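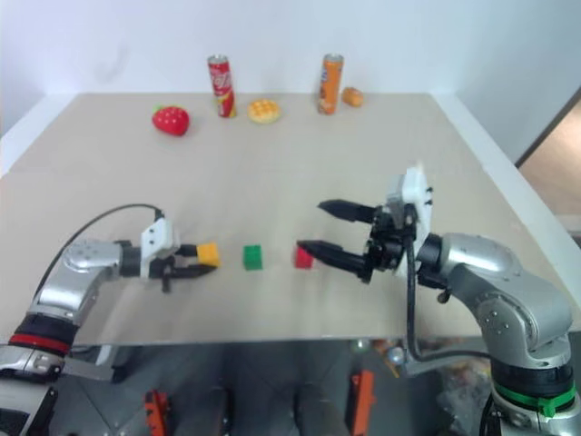
Figure 1. Table de tri : cubes jaune, vert et rouge au centre, aliments et boissons factices le long du mur.

Projet Zoleo – constitution et mise à l'essai d'un fonds d'objets à manipuler
Rapport d'avancement intermédiaire, lot 2
Bénéficiaire : atelier Clustau
Destinataire : fonds Brelport, suivi des subventions
Période couverte : de septembre à janvier

1. Rappel de l'objet du lot

Le lot 2 porte sur la sélection, l'inventaire et la disposition des objets destinés aux exercices de tri et de dénomination. Il ne comprend ni la rédaction des livrets d'accompagnement (lot 3), ni la fabrication des bacs de rangement, reportée par avenant en novembre.

Les objets se répartissent en deux familles. La première, dite « formes », regroupe des cubes de petite taille de couleur unie. La seconde, dite « dînette », regroupe des aliments et des boissons factices dont la forme et la couleur varient davantage.

2. État des acquisitions

La famille « formes » est complète. Les cubes ont été livrés par Kinyua en une seule fois et contrôlés à réception. Les teintes retenues pour les premiers exercices sont le jaune, le vert et le rouge. Le bleu, prévu dans la liste initiale, est réservé aux séries longues.

La famille « dînette » est partiellement livrée. La fraise, la pièce gaufrée jaune doré, les canettes et la petite pièce ovale brun orangé sont en service. Cette dernière est désignée dans l'inventaire par le terme « pain ou saucisse », les personnes consultées ne s'accordant pas sur ce qu'elle représente. Une décision est attendue avant l'impression des étiquettes. Les fruits du second envoi manquent toujours ; Kinyua annonce un délai supplémentaire de cinq semaines.

Les canettes posent une difficulté de vocabulaire du même ordre. La canette rouge est nommée spontanément par une marque, la canette orange par un goût ou par sa couleur. L'inventaire retient « canette rouge » et « canette orange », sans autre mention.

3. Disposition sur la table

Le plan de travail est un plateau beige lisse, placé contre un mur blanc. La teinte claire du plateau a été préférée au gris foncé du premier aménagement, sur lequel le cube vert se distinguait mal en fin d'après-midi.

La disposition de référence sépare deux zones. Les cubes occupent le milieu du plateau, sur une ligne. Les objets de dînette sont rangés au fond, côté mur, où ils servent de réserve visible pendant l'exercice sur les couleurs. La figure 1 correspond à cette disposition, le cube jaune étant déjà saisi.

L'ordre des objets de la rangée du fond n'est pas imposé. L'alignement ne l'est pas non plus : la fiche de préparation admet un objet légèrement avancé par rapport aux autres, à condition qu'il ne masque pas son voisin. La stabilité des canettes debout reste à vérifier lors de manipulations rapides. L'essai d'un lest a été inscrit au programme du prochain trimestre.

4. Exercices mis à l'essai

Les sept exercices prévus au dossier ont été rédigés sous forme de fiches. Cinq ont été menés dans leur version complète. Les deux autres font appel aux fruits manquants et sont suspendus.

L'exercice de tri par couleur ne mobilise que les cubes. Sa consigne a été raccourcie en décembre. L'exercice de mise en relation associe un cube à un objet de même couleur, par exemple le cube rouge et la fraise. Il présente une ambiguïté, la canette rouge étant également une réponse recevable. La fiche a été corrigée et accepte désormais les deux associations.

Pour le cube jaune, la pièce gaufrée convient, avec une réserve : son ton doré tire vers l'orangé sous l'éclairage du soir. Aucun objet de dînette livré ne répond de façon satisfaisante au cube vert. Le court feuillage de la fraise a été proposé comme solution, puis écarté.

5. Consommation du budget

La ligne « acquisitions » est engagée à presque 70 %, solde de Kinyua compris. La ligne « mobilier » est close. Aucun transfert entre lignes n'est demandé à ce stade.

6. Points soumis au fonds Brelport

a) Accord sur l'achat d'un objet vert complémentaire, hors liste initiale, imputé sur la ligne « acquisitions ».
b) Report de la remise de l'inventaire définitif à la réception du second envoi.
c) Validation des libellés neutres pour les canettes.

Les fiches corrigées et l'inventaire provisoire sont joints en annexes 2 et 3.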